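Clisari to reopen Foritz bathhouse after refurbishment

2026-03-23

Leisure operator Clisari will reopen the bathhouse at Foritz at the end of March, following nine months of building work on the pool hall, changing rooms and boiler house.

The bathhouse was built in 1943 for workers at the nearby Surka mill and has been open to the public for most of the time since then. It closed last summer when surveyors found corrosion in the roof supports. The supports have been replaced and the original glazed brick has been cleaned and repointed by Lightfoot, the main contractor.

Changes inside include 20 new changing cubicles, a level entrance from the car park and a second steam room. The main pool keeps its original length and depth.
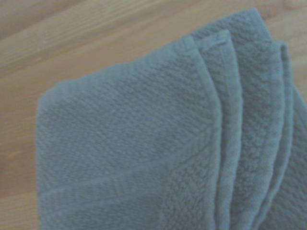
Admission will include towel hire for the first time. Bathers can still bring their own if they prefer. Lockers take a returnable coin, and the café on the upper floor will open at the same time as the pool.

The refurbishment has created 9 part-time posts, bringing the number of staff on site to 55. Early morning swimming will return on the same timetable as before the closure. Evening sessions will run an hour later than they used to, with the last entry 45 minutes before closing.

Memberships that were paused during the work will restart on the day of reopening – members do not need to do anything. Anyone who asked for a refund and now wishes to rejoin can do so at the front desk or online at the old rate until the end of the first month.

Enquiries: Clisari press office.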